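# Selling the old car and buying another one

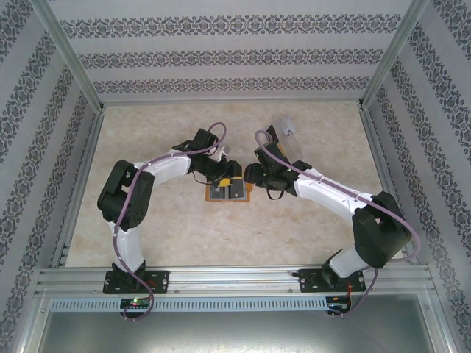 *Two arms, side by side on the rail.*

I sold the estate in May. I'd had it long enough that the driver's seat had gone flat on one side, and the clutch was starting to bite very near the top of the pedal. The garage quoted me £1,704 for a new clutch and flywheel, fitted. I asked them to leave it and drove home to think.

My first idea was to part-exchange it. I went to Deng on the ring road on a Tuesday morning, when it was quiet. The salesman walked round the car twice, started it, and offered me a figure that I won't print here. He was polite about it. I said I'd go away and have a look elsewhere, and he gave me a card and a pen.

I then put it up for sale privately and was plain in the advert about the clutch. I got a lot of messages asking for my lowest price and one from Khairul Liew, who asked when the cambelt was last done and whether the air con still worked. He came over from Plunville on the train, drove it to the bypass and back, and paid £2,210. He has a friend with a ramp and was going to do the clutch himself. That was a good deal more than Deng had offered, even after I'd paid for the advert.

One thing I'd do differently is the paperwork. I had the service book but the receipts were in three different drawers, and I was still looking for the tyre invoice when he rang the bell. Put them all in a folder before you write the advert. Tell the DVLA online the same day - it takes a few minutes and then you can claim back whatever full months of tax are left.

Buying was slower. I wanted a small hatchback, petrol, with a boot that would take the dog crate without folding both seats. I took the crate with me to Trillier, which got some looks, and tried it in everything on the front row. It went into two of them. One had a very high loading lip and the other had been a driving school car, with the holes still in the carpet where the second set of pedals had been.

I didn't mind the holes. What put me off was the finance talk. I'd said at the start that I was paying by bank transfer, and I still had to sit through the monthly figures, the paint protection and the tyre cover. I said no to each and they did stop in the end, but it used up most of an hour.

I bought the driving school one anyway. The service history was complete, the price was fair, and they agreed to put a new MOT on it and replace the rear wiper. The insurance came out slightly lower than on the estate. I'm still getting used to the handbrake, which is a button, and I keep reaching for a lever between the seats at traffic lights.

Next job is a boot liner. The one made for it is silly money, so I'm going to cut down the old one from the estate - I kept that back, and Khairul didn't want it.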